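Fitted sheet

A fitted sheet is a bed sheet with shaped corners, made to cover the top and sides of a mattress.
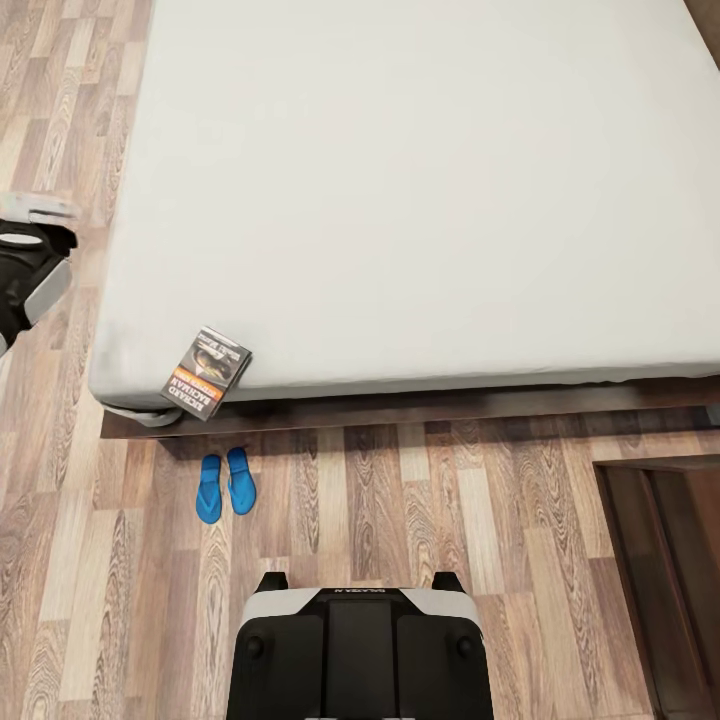 It is usually laid under a flat sheet or a duvet. The corners are sewn into pockets, and elastic is run either through the corners alone or around the whole hem. Depth is stated separately from length and width, as mattresses of the same size may differ in thickness.

Cotton and polyester blends are common — linen and silk are also sold. Knitted fabrics stretch more than woven ones and are often chosen for cribs.

In the town of Gatthorpe, the Sumampouw mill made fitted sheets for hotels and boarding schools. Its manager, Thongchai Chaimongkol, introduced a hem with 3 rows of stitching, and the mill later employed 272 people.

See also: Bedding, Mattress pad, Pillowcase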